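Funny bedtime story with two heroes, and one of them keeps disappearing

Jayson Galang
Posted 04/02/2022

I'm writing a comic story for kids about two lighthouse mice, Indow and Medrano, who get jobs with the harbor police in a town called Garent. They start out scraping barnacles off the steps, then they get moved up to the foghorn, and then somebody steals the foghorn. It's meant to be read out loud in one sitting. Right now it's 2,992 words.

My problem is that Medrano has nothing to do. Indow has the ideas, Indow talks to the harbor master, Indow finds the tuba player who has been hiding in the bait shop. Medrano mostly says "Are you sure?" and carries the rope. When I read it to my nephew he asked where Medrano was during the bait shop part, and Medrano had been standing right there for two pages.

I've tried giving him jokes. They come out sounding like Indow's jokes. I've tried splitting Indow's lines between them so that each has the same amount, and now they sound like one mouse with two mouths. I also thought about cutting Medrano, but the story began as something about two friends and I'd like to keep it that way. The title has both names in it too, though I could change that.

Other things that may matter: it's in third person, past tense, and the narrator stays mostly with Indow. The theft happens on page 4. I would like to keep it under 3,000 words because the reading slot I want it for is 20 minutes, and I don't read fast.

Is there a way to fix this without starting over?

Ilse Dekker

You can fix it without starting over, but you will have to take things away from Indow. Adding things for Medrano won't be enough, and you don't have the word count for it anyway.

Go through the draft and make a list of every point where the plot moves because a character did something. Leave out talk unless the talk changes what happens next. From your summary I'd guess that Indow's name will be next to all of them. Pick two and hand them to Medrano outright. I would start with finding the tuba player. If Indow is busy explaining his theory to the harbor master while Medrano wanders off and opens the wrong door in the bait shop, you get the discovery and you get a joke, and it costs you no extra pages.

Then decide what each mouse wants out of the job. At the moment it sounds like they both want to be good harbor police. Suppose Indow wants to be promoted again and Medrano would like to go back to barnacles, where it was quiet. Now when the foghorn goes missing they have different feelings about it. Indow is horrified. Medrano slept well for the first time in weeks and feels guilty about that. Their lines will stop sounding alike because they are no longer trying to say the same thing.

"Are you sure?" is fine as a line, by the way. Keep it once or twice. The trouble is that Indow is always sure and always right, so the question never goes anywhere. Let Medrano ask it one time when Indow is badly wrong, and have Indow go ahead regardless. That can be the middle of the story.

On the narrator: you don't need to switch to Medrano for whole sections. In something this short that can confuse listeners. One paragraph where we're told what Medrano noticed and didn't mention is probably enough.

A few smaller points:

The theft on page 4 is late for a read-aloud. See if the barnacles and the foghorn training can be done in a page and a half. I had the same trouble with a story about a turnip inspector, and I cut the whole interview scene. People who had heard the old version didn't miss it.

Give them different ways of talking that a reader can do out loud. Short sentences for one and long ones for the other works better than an accent, which you may regret by page 2.

Look at the verbs next to Medrano's name. If they're mostly "nodded," "followed" and "agreed," change the event, and the verb will change with it.

Don't change the title yet. Do the list first.

dadura_stories

just make it one mouse. thats what i did with mine, had three penguins and it was a mess, now its one penguin and a talking kettle. Way easier. You can put the second mouse in the sequel.

also 2,992 words is too long for bedtime imo, mine are never over 800

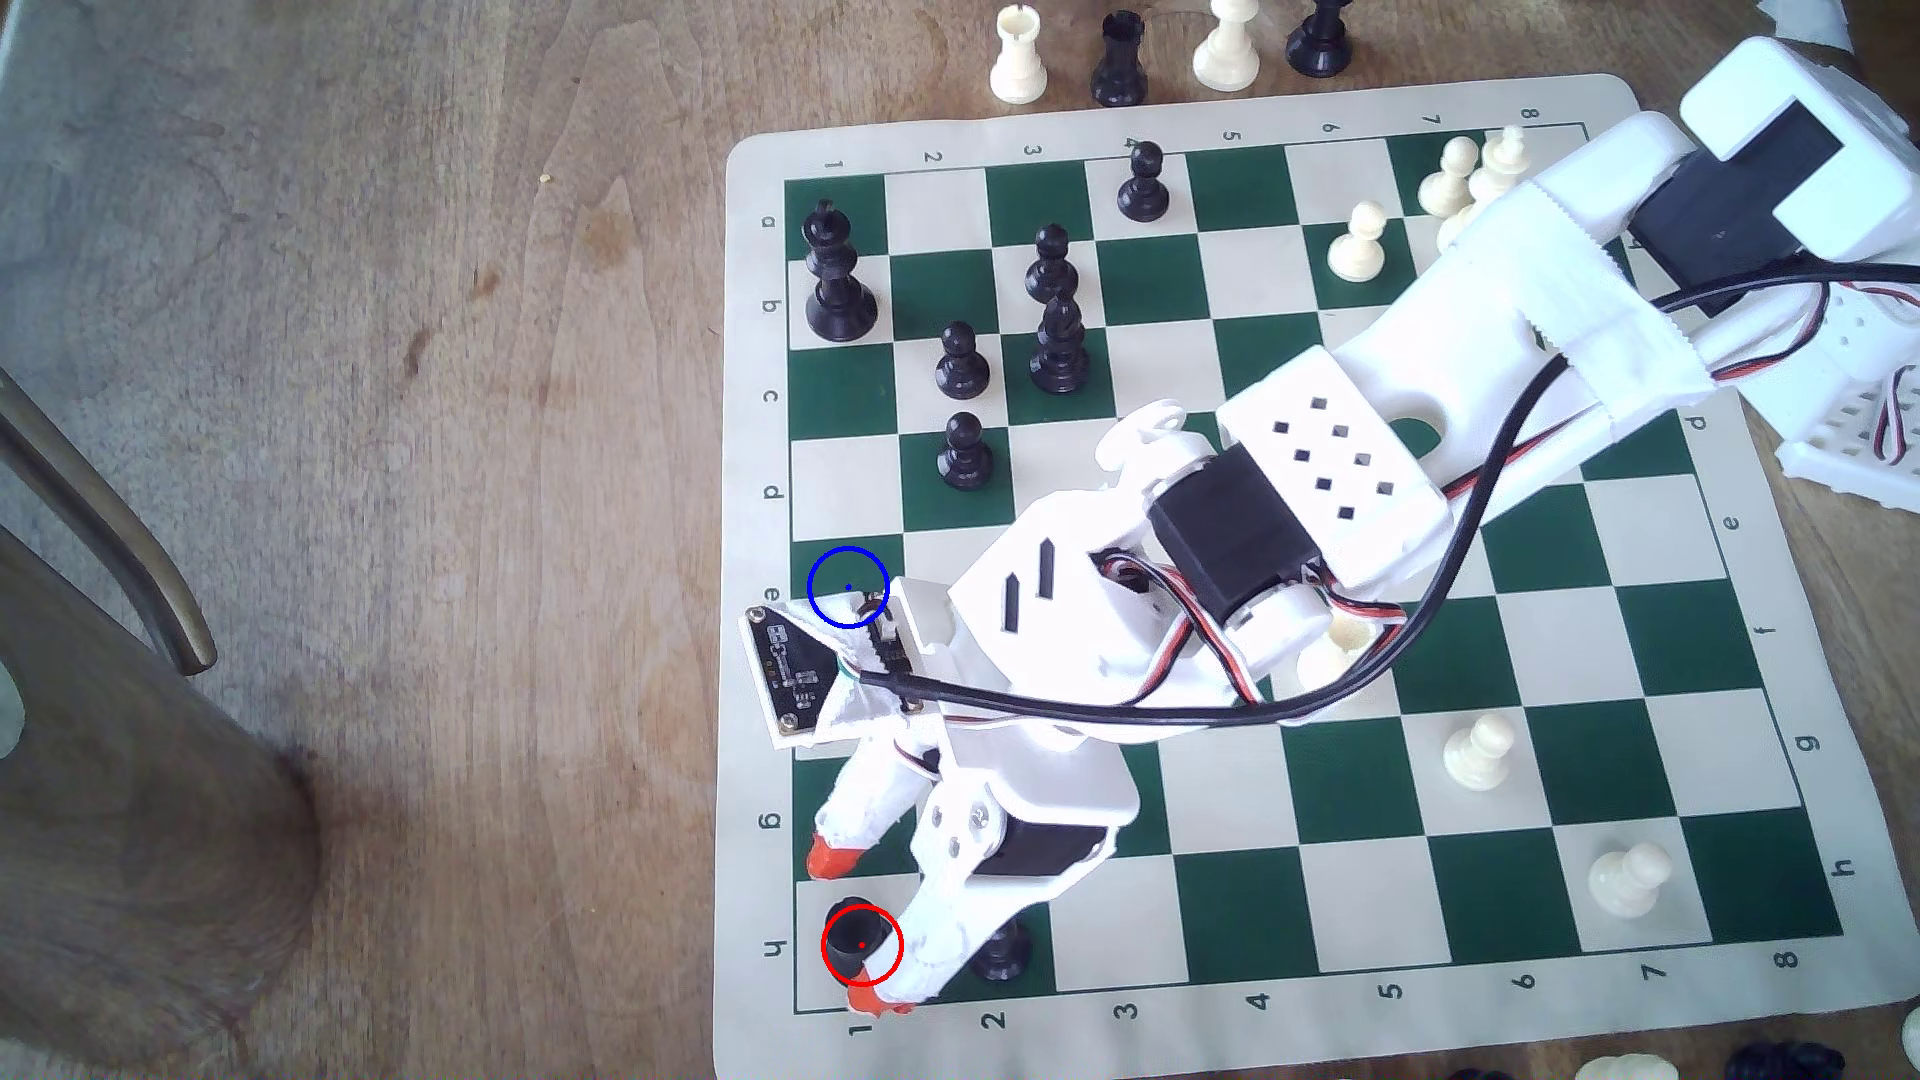
Ilse Dekker: I'd be careful about going down to one. Comic stories like this get a lot of their laughs from two characters disagreeing over something small while something large goes wrong behind them. With a single mouse the narrator has to do all of that. The kettle is doing the second penguin's job in yours, I think.

dadura_stories: ok fair, the kettle does talk a lot

Jayson Galang: Thanks to both of you. I made the list last night. There were 11 points where the plot moved and Indow had every one of them except "Medrano drops the rope," which I had forgotten about. So I gave Medrano the bait shop and I also gave him the ending, where the tuba player agrees to be the foghorn until the real one is found. Medrano is the one who asks him, and he only asks because he feels bad about having slept so well.

The opening is down to a page and a half, so the theft is now on page 2. It lost 56 words overall. I had hoped for more, but the guilt part took some back.

I'm still not sure about the paragraph where we get what Medrano noticed. I have it just before the bait shop, and it gives away that somebody is inside. Would it work after?

Ilse Dekker: Try it after. If he heard the tuba the night before and took it for a cow, he can admit that once the door is open.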